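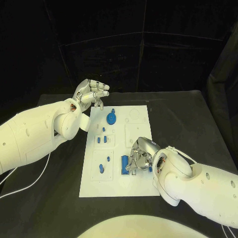 Two-arm cell with the white task board and blue parts, right hand at the rectangular block.

Sorkero hand kit on a two-arm cell: worth buying the Tenon board with it?

Posted by Haruto Takeda

We are looking at the Sorkero multi-fingered hands for a two-arm setup and the reseller (Likatside) wants to bundle the Tenon task board. The board has inset plates and small upright pegs, plus larger pieces such as the rectangular block. Our present grippers are parallel jaw and handle the block without trouble. The small pegs are the reason for the change.

Two things I can't get from the data sheet. Does the thumb have enough side travel to pick a short peg when a second one stands right next to it? And is the exposed wiring at the wrist a problem over long runs? Likatside says a sleeve is "available" but has not quoted one. Budget is fixed in April, so I need to decide on the bundle before then.

Wayne Blackburn

We ran the hands with that board for 20 working days. Answers in order.

Side travel is adequate if you approach along the line of the two pegs and close across it. Coming in the other way, the fingertip pushes the neighbor before the thumb makes contact. We taught two approach poses per peg and let the planner choose. Success on the paired pegs was 75 percent with the stock fingertips. We did not test the soft ones.

Wrist wiring: get the sleeve, and have it written into the quote. Ours chafed at full wrist bend. Check the external cables too — a loop lying on the table will sooner or later end up under the board or under a hand. We clipped ours along the upper side of the forearm and left slack at the elbow.

The board itself is fine. It slides on a cloth mat, so fix it down before you calibrate. The inset plates are the useful part, as you can swap one without re-teaching the rest. If you have a printer and time to spare, you could make your own.

Beryl Kettle

Goodall does a cheaper hand. Have not used it with pegs.

Wubit Worku

Agree with Wayne on the sleeve. One addition: the metal fingers reflect overhead light and our head camera lost the small parts whenever a hand was close to them. Black fabric walls helped with the background but did nothing for glare off the knuckles. Moving the lamp to one side and lowering the exposure fixed most of it. Ask Likatside for a trial unit and run it under your own lights on the small pegs. The block will tell you very little.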